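Listenarchiv > Diskografie und Bandarchiv > 2019 > Re: Matrixnummern der Custmont-Pressungen

Betreff: Re: Matrixnummern der Custmont-Pressungen
Von: Ruxandra Matei
An: Liste Bandarchiv
Datum: 6. April 2019

Hallo Demetrio, hallo Liste,

Demetrio Miranda schrieb:

> Im Werkbuch von Custmont steht für die erste LP von Skostix eine
> Auflage von 800 Stück. In der Diskografie von Frau Ackermann sind
> es 3.903. Beide Angaben beziehen sich auf dieselbe Katalognummer.
> Gibt es eine Nachpressung, die im Werkbuch fehlt? Mein Exemplar
> hat in der Auslaufrille auf Seite A den Zusatz "R2", auf Seite B
> keinen Zusatz. Das Etikett ist das mit dem schmalen Rand.

Die beiden Zahlen widersprechen sich nicht. Das Werkbuch führt nur Aufträge, die Custmont selbst gepresst hat. Die zweite Auflage ging an Rizk, weil Custmont im August die Presse für Langspielplatten stillgelegt hatte. Hannelore Ackermann hat die Lieferscheine beider Werke zusammengezählt und die Summe unter der ersten Katalognummer eingetragen. In der Fußnote zum Eintrag steht das auch, allerdings ohne Aufteilung nach Werken.

Zum Zusatz "R2": Das ist die Kennung für einen Neuschnitt. Seite A wurde für Rizk neu geschnitten, Seite B stammt noch vom alten Vater. Wer beide Fassungen vergleichen will, achte auf den Schluss des vierten Titels. Im Erstschnitt wird er ausgeblendet, im Neuschnitt endet er hart, und die Laufzeit der Seite ist 19 Sekunden länger. Die Zeitangabe auf dem Etikett wurde nicht angepasst.

Der schmale Rand taugt nicht zur Unterscheidung. Custmont hat den Restbestand der Etiketten an Rizk abgegeben, beide Ränder kommen bei beiden Auflagen vor. Verlässlich sind nur die Auslaufrille und der Durchmesser der Pressvertiefung in der Mitte. Bei Rizk ist sie deutlich kleiner.

Offen bleibt die Testpressung. Viorica Coman besitzt ein Exemplar mit weißem Etikett und handschriftlicher Nummer 199. Ich halte das für eine Auftragsnummer, eine laufende Stückzahl wäre bei Testpressungen völlig unüblich. Die Auslaufrille konnte ich noch nicht einsehen. Viorica, falls du mitliest: Bitte beide Seiten abschreiben, auch durchgestrichene Zeichen.

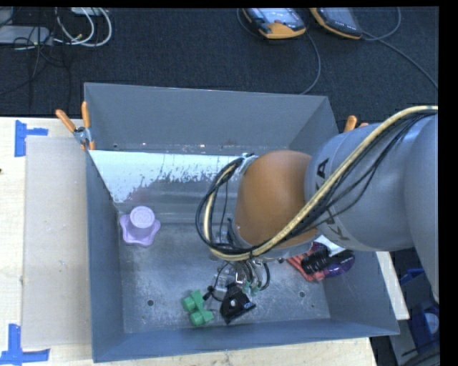 Zur Bandlage: Smaranda Ardeleanu hat die Kartons von Stutarero durchgesehen und zwei Bänder gefunden, die zu dieser Sitzung gehören. Eines ist eine Kopie mit Entzerrung für den Schnitt, Halbspur, 38 cm/s, ohne Pegeltöne. Das andere ist mit "Orgel, Chor, nicht verwenden" beschriftet. Der Chor ist auf der LP nicht zu hören, auf der späteren Single dagegen schon. Die Single wäre demnach nicht vom LP-Master gezogen worden, wie es in der Diskografie steht, sondern von einer eigenen Mischung. Ich würde den Eintrag vorerst mit Fragezeichen versehen.

Für die Datenbank schlage ich zwei getrennte Einträge vor, mit gleicher Katalognummer und dem Presswerk als Zusatz. Die Gesamtauflage gehört dann ins Bemerkungsfeld. Einwände bitte hier über die Liste.

Gruß
Ruxandra

Zuletzt aktualisiert: 6 Antworten in diesem Thema, Archivindex neu erstellt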